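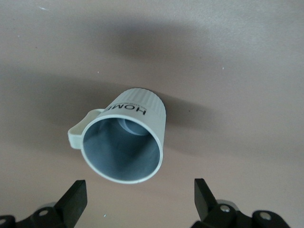 Inspected by: Kyrylo Kobzar | Reviewed by: Bjartur Thygesen | Site: Stavby, kitchen bench | October

TABLETOP CHORES – PRE-RUN CHECKLIST, UPRIGHTING A MUG
Work order 2201

1. Work surface clear except for the mug
PASS. Small light specks and scuffs on the beige top. Wipe down before the next run.

2. Mug on its side, handle free
PASS. Ceramic, off-white, squared handle to the left, open rim toward the gripper.

3. Fingers open, pads facing
PASS. Wide gap. Mug sits beyond the fingertips, a little left of centre.

4. Lighting
COMMENT. Dark band of shadow over the far part of the table. Colour-based edge finding is unreliable on pale ceramic in this light. Move the lamp, then recheck.

5. Grip point chosen
OPEN. Ribbing toward the base may give false edges. Trastach prefers a rim grip; I would try the handle first.

6. Force limit set
FAIL. Limit still at the Tolto default for plastic cups. Reset before any contact with ceramic.

7. Stop button within reach of operator
PASS. Tested at 9:40.

8. Broken ceramic kit at bench
FAIL. Brush missing. Ask Oddsson stores.

Reviewer's comment (B.T.): Not ready for unattended kitchen work. Picking up a mug that is already standing is routine for this cell – righting one that has tipped is still a supervised job. Items 6 and 8 to be closed before power-on. Item 5 can stay open for 2 trial runs at low speed.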